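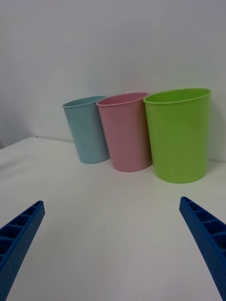

Occlusion is the part of grasp planning that Flidska was rebuilt to handle. The software, maintained by a small team at Endex, takes a color image from the wrist camera and returns a ranked list of grasps, each with a score and an approach direction. Cups are the current benchmark. With three of them close together, the green one overlapping the pink and the pink overlapping the blue, the planner sees a whole rim on some objects and a partial wall on others, and has to decide how much of the hidden surface to fill in.

The older version fitted a full shape to every object before it scored anything. That took 236 milliseconds per image and failed when two fits intersected. The new one scores only what is visible, then fits a shape to the top 30 candidates.

"Ordering matters more than the fit," says Eyvindur Hauksdóttir, who wrote the scoring module. "If the object in front goes first, the next image is easier. We don't need a good model of the one at the back until we get there."

The planner therefore replans after every pick. Its state is small - a list of objects, a depth order and the last accepted grasp - and it is thrown away if the camera pose has drifted by more than 2 millimeters.

Testing runs through Kellport, an in-house replay tool that feeds stored images to any build and compares the rankings. The regression set holds 206 layouts. A build that changes the first-ranked grasp in any of them is held until someone has reviewed the difference, usually on Friday. Pale objects against pale walls still produce most of the reviews, and work on the segmentation thresholds is scheduled for October.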